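Does a pale room help people study? Our results

The Muten guide says pale, plain rooms help students focus. We had doubts. Its only source is a Flernerine sales booklet, and the booklet cites no study at all.

We gave 18 classmates the same 300-word passage, half in the painted study room and half in the hallway. The study room group scored higher by less than one question out of 8. One reader had a cold – we kept her score in. A gap that small could be luck, and the hallway was also louder, so color may have had no part in it.

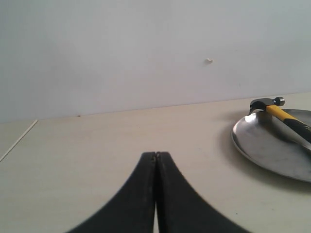

Yaowalak Suwannarat commented that we should have swapped the groups and run it again on Tuesday before blaming the noise.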